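Pitero Phone Setup Guide
Section 3: Moving In

Your new Pitero is charged, so let's get your stuff onto it!

1. Hold both phones close together and open Omola on the old one.
2. Tap Copy All, then type the code shown on the Pitero.

Note: Photos come over first (you can start browsing right away).

Caution: Keep both phones plugged in. Error 101 means the link dropped, so go back to step 1.

3. Pick a gallery view. Large Tiles looks great on this screen!

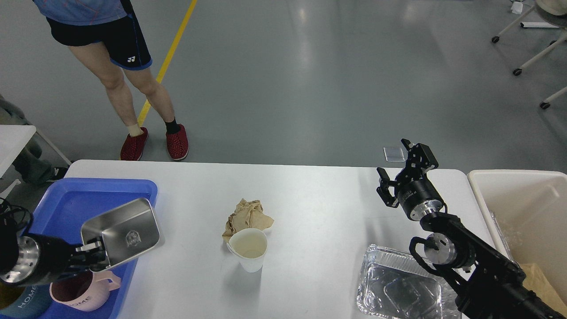
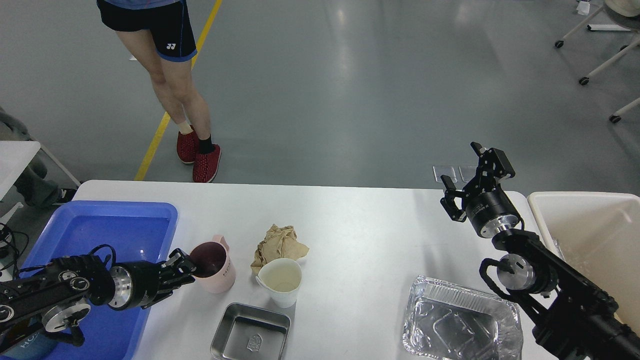
4. Tap Done and restart.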